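Sarkent Draltunetti 2 – Two-Arm Teaching Kit

Leader arms, grippers, software, cables. Show the robot a job by hand, save it, play it back or train on it. No code needed for the first part.

In stock. Ships from our Park Street shop. Orders in before 3 pm go out same day.

What it does

Two small leader arms clamp to your desk. You move them, the big arms copy. Squeeze the trigger, gripper closes. Let go, it opens. Every joint and every camera gets logged on the same clock, so nothing to line up afterward.

Two ways to teach:

Remote – sit at the leaders, watch the head view or stand behind the robot. Best for soft stuff and anything that needs both hands.

By hand – hold the wrist button, arm goes limp, push it where you want. Best for short moves, reaching, placing. Fingers stay out of the jaws please.

Soft goods

Most kits get shown off with blocks. Blocks are easy. Cloth folds over, slides, hides its own edges, and one arm usually has to hold while the other one goes looking for a grip. Draltunetti 2 was tuned on kitchen and laundry items for this reason. Default grip force is set low, turn it up in the Reltov panel if things slip. 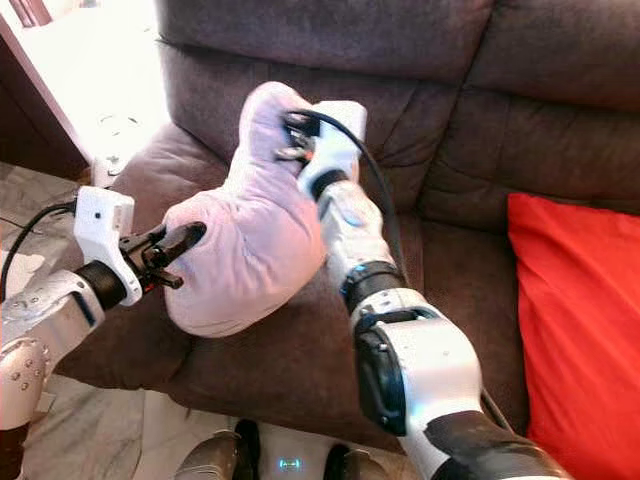

Both grippers on a quilted oven mitt, over the sofa. Head view.

Hazel Kapoor's team ran the long test for us in September: 1,072 saved demos on one pair of leaders, 2 trigger springs replaced. Springs are now in the spares bag. Her tip – keep the other arm still while you regrip, and the recordings come out a lot cleaner.

In the box

Leader arms, left and right
Desk clamps, 3 (one is a spare)
Gripper set with rubber tips
Foot pedal – start, stop, throw away last take
Cable kit incl. extra gripper cable
Reltov software key, no yearly fee
Printed quick start

Specs

Leader reach: 80 cm
Control: left and right, mirrored or straight
Saves: joint positions, gripper opening, trigger, all camera feeds
Power: one wall plug per leader
Follower arms: NOT included, see fit list

Before you order

Check the fit list for your follower arms. Older wrist plates need the adapter ring, sold seperately. Leave slack in the gripper cables, enough for a full wrist turn. If your working at couch or bed height get the tall stand too, the short one makes you hunch.

Questions people send

Can a left-handed person run it? Yes, swap triggers in settings.

Can I delete a bad take? Long press on the pedal. Gone for good, no undo.

Other fits or bulk orders – write to Trinity Delacroix in sales. Repairs go to Tobias Strickland, put the serial number in the subject line.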